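Prurlow arm cell: setup and care FAQ

What should I check first?
The flange bolts! Go round all of them before you power up, then follow the cables down from the wrist and make sure each loop has slack.

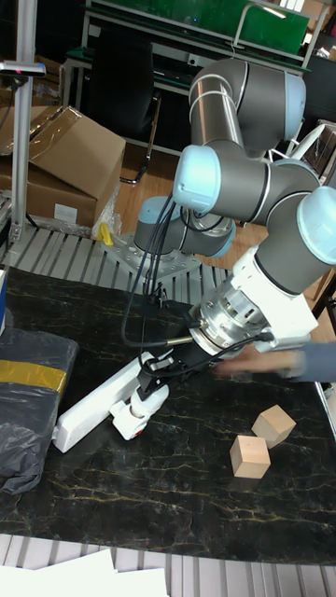

1 min read

Can I reach in while the arm is folded over the table?
Only with the arm paused. Lorena Figueroa runs setup and will happily show you how.

How often do the finger pads get wiped?
Every 5 days. It's a lovely quick job with the gripper open.

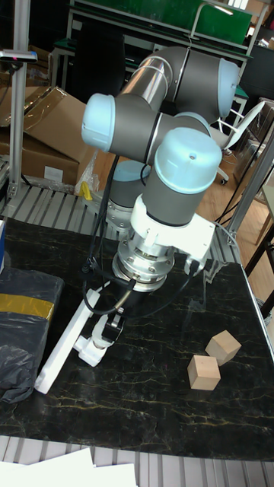 Use a dry cloth and go easy near the edges. Worn pads go in the Clisden drawer.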